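Cholera and the Shared Well: What the Lesano Records Show

From the newsletter of the Trokholm Society for the History of Public Health

Most accounts of cholera in the nineteenth century follow the large cities. The parish papers from Lesano, a market town on the lower river, give a smaller and in some ways clearer record. They cover one outbreak, which began in early September and ended before the first hard frost. The town had a population of 2,000 at the last count before the outbreak. The burial register lists 330 deaths from all causes over the period, against a usual figure of under 100 for the same stretch of the year.

The register gives name, age, street and date of burial. It doesn't give cause of death in a form we would accept now. The clerk wrote "flux," "cramp" or "the sickness," and for some weeks he wrote nothing in that column. Any cholera total taken from it is therefore an estimate, and the Society has not published one.

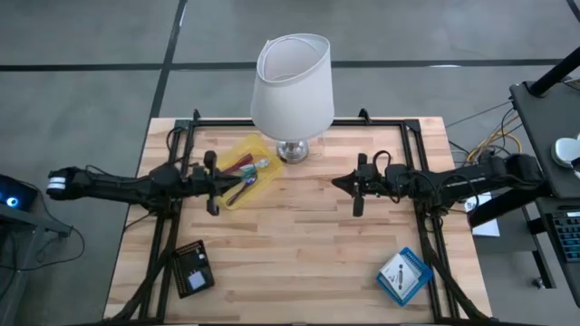 Street entries are more useful. Burials in the first two weeks come almost entirely from the lanes on the east side of the market, where households drew water from a single shallow well. The upper streets had a separate supply, piped from a spring on the hill, and show no clear rise until much later. The town council minutes from the time blame bad air from the tannery. The tannery stood on the west side, upwind of the upper streets for most of the year, and its workers appear in the register no more often than other tradesmen.

The well was 3 yards from the nearest privy pit. That figure comes from a property survey drawn up for a boundary dispute and has no connection with the outbreak. The survey also marks the ground as sand over clay, a combination that lets liquid waste travel sideways at shallow depth. No repair to the well lining is recorded in the accounts for many years before.

How the disease acts

Cholera is caused by a bacterium, Vibrio cholerae, usually swallowed in contaminated water or food. It settles in the small intestine and releases a toxin that makes the gut lining pass large amounts of water and salts. In severe cases the loss can reach a liter an hour. Blood pressure falls, the muscles cramp, and without treatment death can follow within hours. Many infected people have mild symptoms or none, but still pass the bacterium in their stools.

Treatment today consists mainly of replacing water and salts, by mouth where the patient can drink and by vein where the patient can't. Antibiotics shorten the illness in severe cases. With prompt care, fewer than one patient in a hundred dies. In untreated severe cholera the figure can be half or more.

What was tried in Lesano

The apothecary's daybook survives for most of the outbreak. It records the following, in order of how often each was sold:

1. Laudanum, in drops, for cramp. It slowed the bowel and eased pain but did nothing about the loss of fluid.

2. Calomel, a mercury compound, given as a purge. In a patient already short of water it was harmful.

3. Chloride of lime, sold for washing floors and bedding. Of all the items in the daybook, it had the best chance of reducing spread.
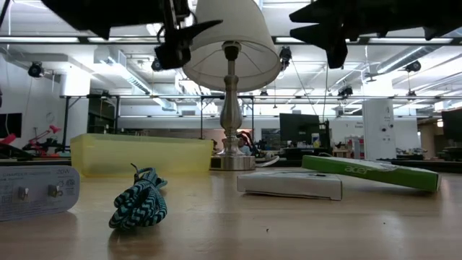
4. Brandy with pepper. Sales rose sharply in the third week and stayed high.

Several patients were also bled. The daybook notes the charge for the visit and seldom the result.

The pump handle at the east well was taken off late in the outbreak, after a complaint about the taste of the water. Burials from the east lanes were already falling by then, so the removal can't be given the credit.

Sources and access

The register and the council minutes are held in the Pagano Reading Room and may be seen by appointment. The daybook is too fragile to handle, and readers are asked to use the scanned copy, which Videro prepared for the Society. Pages 41 to 46 are missing from the original. A talk on the property survey will be given in the Reading Room on Sat 23 October. Places should be reserved at the front desk.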